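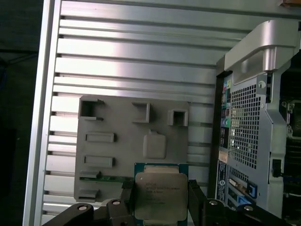
Old desktops, good years left

If you have a desktop under a desk somewhere that takes long enough to start that you go and make coffee, please don't put it out on the curb yet! Our parts swap at the Callcombe library is coming back, and this year it has grown a second table, a proper screwdriver drawer, and a shelf of donated memory that I am a little too excited about.

The swap works the way it always has. Bring what you have pulled out and no longer need, take what you can use, and write both on the sheet so we know what is left. Memory, hard drives, power cables, fans, graphics cards and cases are all welcome. Monitors are not, sorry — we still have four from December and one of them hums.

Thirumalai Pai has been sorting the memory by type and labeling the bags in very small handwriting, and it has made a huge difference. Last time you had to hold each stick up to the window and squint at the sticker. Now you can look up what your machine takes before you come (the board's model number is usually printed right on it, and most makers still keep the manual online), walk to the right bag, and be home before lunch.

For people who have never opened a computer, Bradley Hebden is doing his beginner hour again. He starts with the power: shut down, unplug, hold the button for a few seconds. Then the side panel comes off and he goes around the inside naming things until they stop looking scary. I sat through it twice last year and still learned something the second time, mostly about how many screws you can safely ignore.

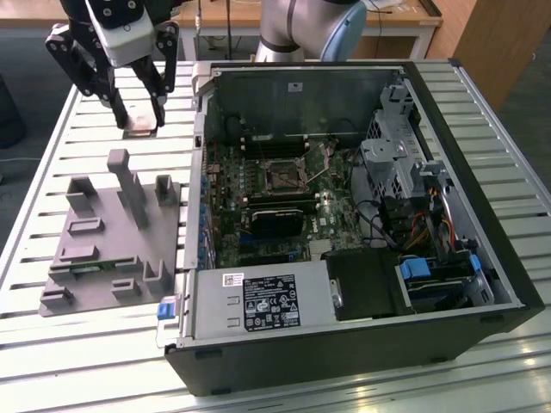

A desktop tower with its side panel off

What to do first depends on the machine, but if it still has a spinning hard drive, start there. Moving my own family computer to a solid state drive was the best afternoon I have spent on it. It went from grumbling to ready before I had pulled my chair in, and my son, who had been lobbying hard for a new one, went very quiet. More memory comes next, and after that a good cleaning. You would not believe the dust. Take it outside, use canned air in short bursts, and hold the fan blades still with a finger while you do it.

Kristaps Vasiliauskas asked me to mention the Jendemura night class, which starts up again after the summer and runs for 10 weeks. It covers putting together a whole computer from parts, and there are 19 places. He took it two years ago with no background at all and now fixes everybody's machines on his street, including one belonging to a dentist, who paid him in toothbrushes. Sign-up forms are at the front desk.

We will also have a box for things that really are finished. Dead boards and drives go to the recycler at Zavance, who picks up at the end of the day. Wipe your drives at home first if they still spin. If they don't, put a strip of tape on them and we'll set them aside for drilling.
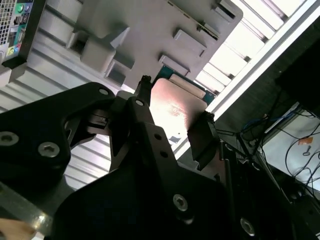
Shahla Hosseinzadeh
June 21, 2022

A few of you wrote in after the last issue asking about processors, so I'll squeeze that in too. Swapping one is very doable, and it can give an older board a real lift, but check three things before you trade for anything. The socket has to match. The board's firmware has to know about the newer chip, and you may need to update it while the old one is still in place. And your cooler has to be able to handle the extra heat.

When you lift the chip out, hold it by its edges and keep your fingers off the contacts. Line up the little triangle in the corner with the one on the socket and let it drop in by its own weight. If you are pushing, stop and look again. Then wipe the old paste off the cooler with rubbing alcohol, put a pea-sized dab of fresh paste on the chip, and tighten the cooler screws a bit at a time, going corner to corner.

Triin Ķēniņš is bringing two tubes of paste to share and her father's old anti-static mat, and she is happy to stand next to you while you do your first one. I can't recommend this enough. She has a wonderful way of saying "keep going" at the exact moment you want to put everything back in the bag.

Doors open at ten, side entrance, since the main steps are being redone. Please leave drinks on the windowsill, away from the tables. If you have parts to donate and can't make it on the day, hand them in at the front desk with your name on the bag.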